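Chapter 7
Storing Stemware: Racks, Hooks and Loops

I spent my first summer in food service washing glasses at a banquet hall called Astgate, and I broke so many of them that the manager moved me to bread. I'm telling you this up front so you know where I'm coming from. Most of what's in this chapter I learned by doing it wrong, and then by doing it for a hall that seated 400 and had one narrow closet for all its glassware (one!). By the end of that August I could fill the closet in the dark. I still had bread duty too.

In Chapter 6 we talked about plates and bowls, which are easy. They stack. You find a shelf that can take the weight, you put the big ones at the bottom, and you go home. A wine glass doesn't want to be stacked with anything. It has a wide part, a thin part and another wide part, and the thin part is where all the trouble is.

Before we go on, let's agree on names, since people mix these up all the time. The bowl is the part you drink from. The rim is the edge of the bowl. The stem is the thin piece you hold, and the foot is the flat disk at the end. Some suppliers call the foot the base. I'm going to save "base" for the bottom of a rack, so that when I say "check the base" in the exercises you'll know which thing I mean.

There are two main families of stemware storage. The first holds the glass by its bowl, standing up or upside down, in a box or tray with dividers. The second holds it by the stem or foot and lets the bowl hang out in the open. Caterers love the first kind (it goes on a truck). Homes and small bars tend to go for the second, and so do I, mostly for looks. A hanging glass is decoration as well as storage, and people will forgive you a lot of counter space if the thing sitting on it is pretty.

Tabletop racks can get very pretty indeed. I have a soft spot for the curly wire ones, all scrolls and spirals, the kind where it takes you a second to work out which bits hold a glass and which bits are just having fun. Silicone glasses in a silver rack like that, orange and red-orange with a bright pink one lower down, against pink leopard-print wallpaper? Yes please! You don't have to put fine crystal on a fancy rack. Silicone is a wonderful thing to practice with, and I'd ask you to use it for every exercise in this chapter if your school has some.

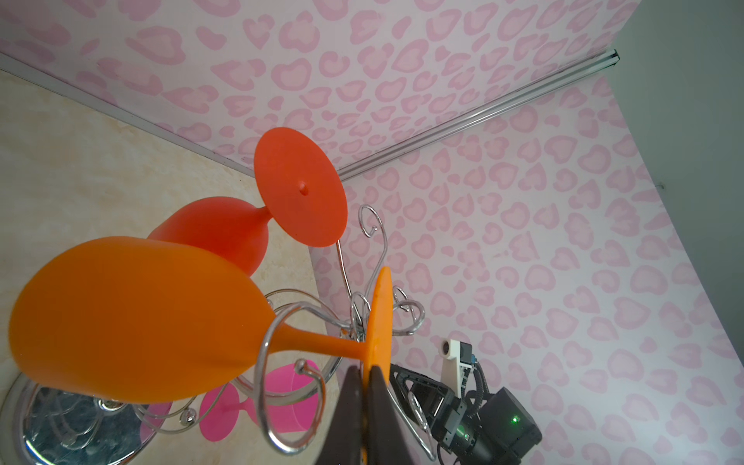
7.1 Loading a Wire Rack

Start by looking at the rack with nothing on it. Run a finger along each arm and find the loops meant for stems. Give each arm a gentle push to see how much it gives. The first rack I owned, a Zikach, had two arms so springy that a full-size glass would nod at you every time the fridge door shut.

Now pick up a glass by the stem, close to the foot. Bring it in so the stem enters the loop, let the wire take the weight, and only then open your fingers. That small pause feels silly for the first ten glasses and after that you stop noticing it.

Load opposite sides in turn. If you fill one side first, a rack with a small base can lean, and a lean is all it takes. I like to put the lowest glasses on before the upper ones, so I'm never reaching under something that's already hanging.

Colors are up to you. At Runport, the café where I worked later on, we kept 50 colored tumblers and a handful of stemmed glasses, and the owner wanted them in rainbow order every night. I complained at the time. I do it at home now.

7.2 How Much Room Does a Glass Need?

Bowls shouldn't knock together, and that's the whole rule for real glass. With silicone you can be looser about it and let them touch. Get in the habit of leaving a finger's width anyway, so that your hands already know the spacing when you move on to the breakable kind in section 7.4. The Kwon spacing chart on page 98 gives the usual gaps for red, white and sparkling shapes. Copy it into your notebook before you try the first exercise, and leave a blank column next to it for your own measurements.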